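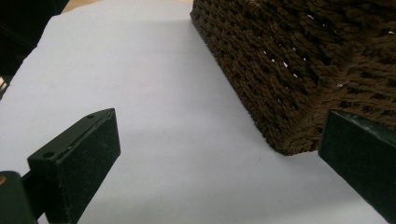
Luminița Ghiță wrote in to ask whether she really had to run the Feltiveck empty before she put any clothes in it, as hers had been delivered on a Thursday evening and there was a whole wash waiting. Yes, please do! It takes one cycle, and the new-cabinet smell will end up in the cabinet's filter instead of in your sweaters.

7. Your First Cycles

By now your Feltiveck drying cabinet should be standing level, fixed to the wall with the bracket from the parts bag, and plugged into its own outlet. If you skipped the bracket, go back and fit it now. The cabinet is 81 inches tall and the door is heavy when it swings.

7.1 The empty cycle

1. Take out the foam blocks, the tape on the rails, and the little bag of screws that likes to hide behind the lower shelf.
2. Slide the water tray in until it clicks. The tray light on the panel goes out.
3. Close the door and turn the dial to Air.
4. Press Start and open a window in the room if the weather allows. In November you may prefer to leave the door to the hall open.
5. When the chime sounds, empty the tray and wipe the inside with a dry cloth.

Note: A faint ticking in the first few minutes is the back panel warming up. You will hear it less as the weeks go by.

7.2 The first real load

Start with a small load of everyday cotton things so you can get a feel for how the cabinet behaves in your home. Every laundry room is a bit different, and a cabinet in a chilly basement will take longer than one upstairs next to the kitchen.

1. Spin the clothes well in your washing machine. Nothing should drip when you pick it up.
2. Shake each piece out and hang it on the rails, heavy items at the back.
3. Lay knits flat on the mesh shelf.
4. Turn the dial to Cotton and press Start.
5. At the chime, feel the seams and waistbands first. If they are still damp, press Extra.
6. Let everything rest in the open cabinet until it is cool to the touch, then fold and put away.
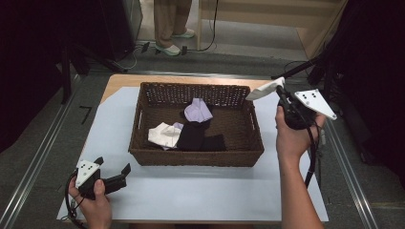
Folded clothes in a basket.

Caution: Do not set baskets, boxes, or bags on top of the cabinet. The vent is up there, and a covered vent will shut the heater down and bring up the Sandu light on the panel (named for the airflow sensor, in case you were wondering).

If the Sandu light does come on, there is no need to worry or to call us right away. Clear the top, switch off at the wall, have a cup of coffee, and switch back on. Most of the time that settles it.

7.3 Darks, lights, and delicate things

You can dry dark and light clothes together in the Feltiveck, as they hang still and don't rub the way they would in a tumble dryer. We do ask for some patience with brand-new black items – wash them on their own the first 2 times, and keep them on a separate rail until the dye has settled down.
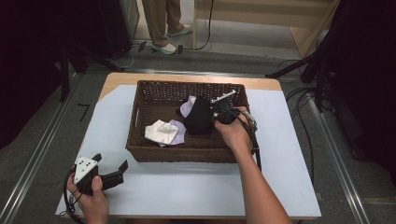 The same goes for anything deep red or indigo, and for jeans in particular. Silk and lace belong on the Air setting, with the heater off. On that setting the cabinet draws no more than 400 watts, so you can leave a blouse in there overnight without giving it much thought.

Caution: Never dry anything that has been cleaned with solvent or has cooking oil on it.

7.4 If you have the Tiler shelf kit

The Tiler shelves hook over the side rails and can be moved without tools.

1. Tip the shelf up at the front.
2. Set the rear hooks first, then lower the front until it sits flat.
3. Press down gently in the middle. It should not rock.

Leave a hand's width between shelves. For replacement hooks, contact Groltness customer care and have the number from the inside of the door handy.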